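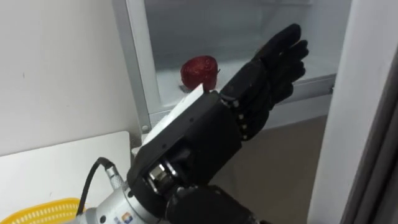
Reaching into an open refrigerator.

Week 4 notes: fibre, the short version

I know, I know, fibre again! Last week I went on about oats for far too long, so tonight it's beans and lentils (my favourites, as you've probably guessed). Your gut bacteria ferment some of the fibre in them and make short-chain fatty acids, a handy fuel for the cells lining your colon.

If you don't eat many legumes now, start with a couple of spoonfuls and build up over a few weeks – your belly will thank you. Drink plenty of water too.

For next time: read page 123 of the Poduval workbook and bring your food diary.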